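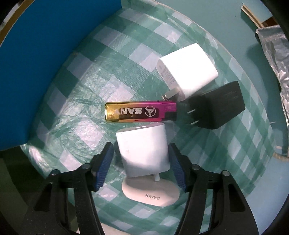
Our project was on how small neighborhood repair shops price their work, and why two shops on one street can ask such different money for the same job. We picked the topic because Giang Hầu's bike got fixed twice last year and the second bill was double. Small stuff is the hardest to price. Take a metallic lighter-type thing, gold going into magenta, on a checkered plastic tablecloth - is that a repair or just buy a new one? Most shops we asked said they dont quote under a minimum fee.

Home Projects Archive Contact
4 min read
July - by Danuta Zalewska and Umut Tekin

Method. Short survey, 112 people filled it in, mostly on a Saturday outside the Plureo market. Then interviews at 9 shops. Two refused to give prices on paper so we left them out of the table.

Results. Labor was the big one. Parts hardly mattered except for phones. Shops with a posted price list got fewer complaints but also, they said, fewer walk-ins. Vindska charges for the diagnosis and takes it off the bill if you go ahead. Brusance doesn't charge but the quote came in higher. Packaging came up too, if you mail an item in you pay for it somehow, even when it's a plain cardboard box with a ragged edge. 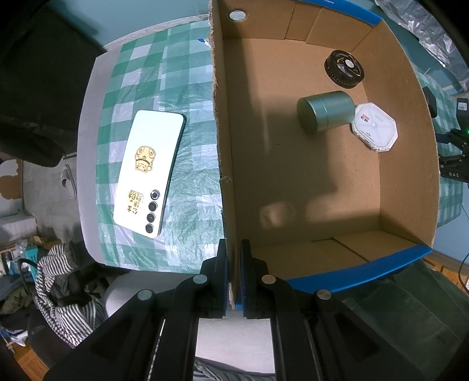 Ekrem Kozan read the draft and wrote back that we were too easy on the diagnosis fee, people pay it, get scared by the quote and never come back, so the shop keeps the money for nothing. Fair point. We didn't ask how many customers walk away after the quote, should of been in the survey.

Next time - more shops, and ask for real reciepts.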